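Stomevetti Countertop Water Kettle, 2 temperature settings

Okay, so I've been selling tea stuff out of my little shop for a while now and I still get more questions about kettles than about tea. People come in for a bag of oolong and forty minutes later we're arguing about spouts! So I'm putting everything I know about this one on the page, and you can read it with your feet up.

The Stomevetti is the kettle I use at home. I bought mine in May, before we carried them, and liked it enough that I pestered the distributor (Jeon, lovely people, slow with email) until they let us have a few cases. It holds enough for a big teapot with some left over, and it has two buttons on the base. One is a full boil for black tea, herbals and noodles. The other stops at roughly 200 degrees, where I like my oolongs and most coffee. If you drink a lot of delicate green tea you'll have to let it sit with the lid open a few minutes, or look at the Pekia further down the kettle page, with its fussy little dial.

What I like: the handle stays cool, the lid comes all the way off so I can get my whole hand in to wipe it out, and the cord wraps up under the base. The pour is slow and steady. Sverre Haugen, who has bought tea from me since I was doing the Fanport market out of the back of my car, thinks it's too slow. He may be right if you're filling hot water bottles.

What I don't like: the beep. It's loud and you can't turn it off. Also the fill line is on the inside only, so you have to tip your head over it like you're looking down a well.

It draws 800 watts, so it's no speed demon. A full kettle gives me time to feed the cat and find my glasses. The upside is I can run it next to the toaster without tripping anything in my old kitchen.

Setting up a tea corner

You don't need much space. A bit of counter near an outlet, a tray for drips, cups within reach and one cupboard for all the odds and ends (filters, spare lids, that scoop you lost). I'm a big fan of paper cups when there's a crowd. 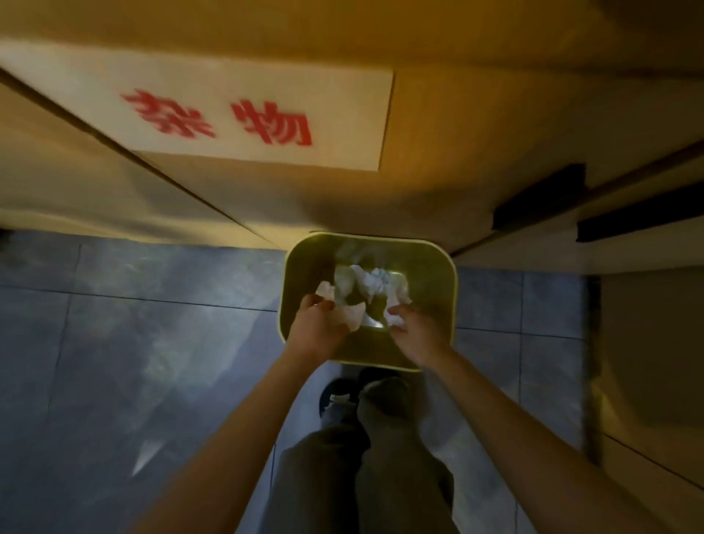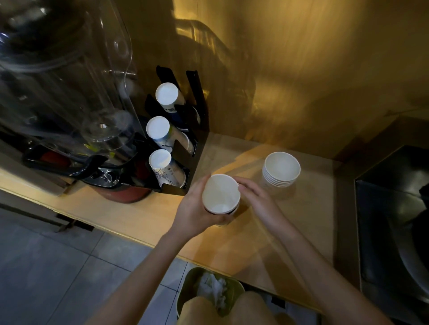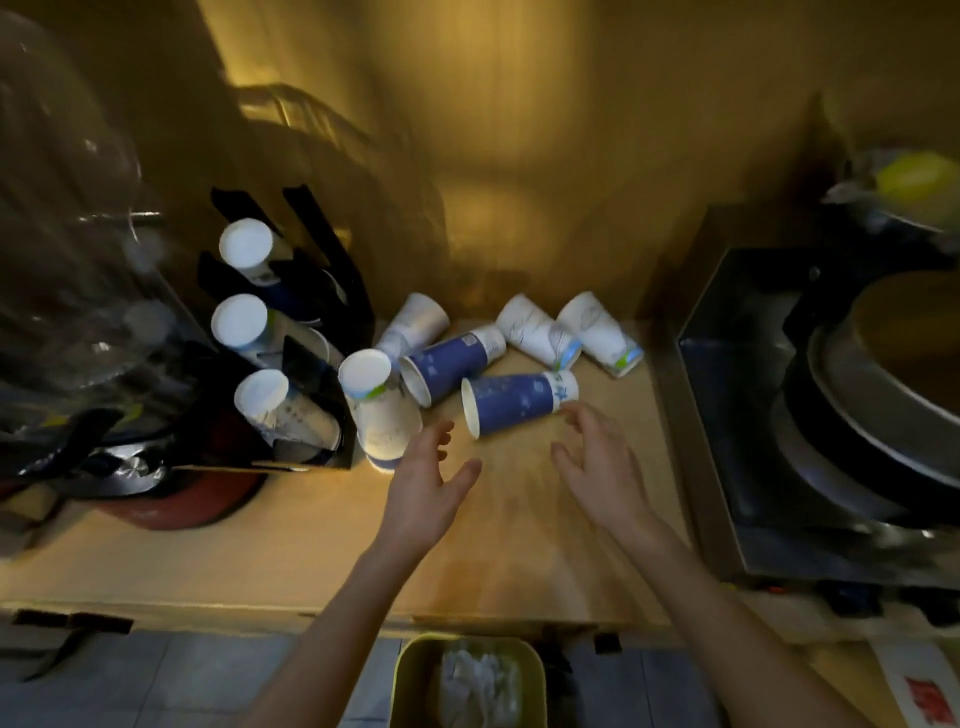
Keep the kettle out from under any low shelf, though, or the steam will get at the wood. I learned that one at my sister's place and I'm still hearing about it.

For descaling, half white vinegar and half water, bring it to a boil, let it sit while you do something else, then rinse it twice. I do mine once a month, and our water is hard. If yours is soft you can get away with a lot less. Please don't use steel wool on the inside!

In the box: kettle, base, a mesh filter for the spout and a booklet with very small print. Replacement filters are item 339 in the parts list, and I keep a few behind the counter, so just ask.

Color is brushed steel or cream. Cream is out of stock until the next Jeon shipment, and I'll update the page once the boxes are in my hands.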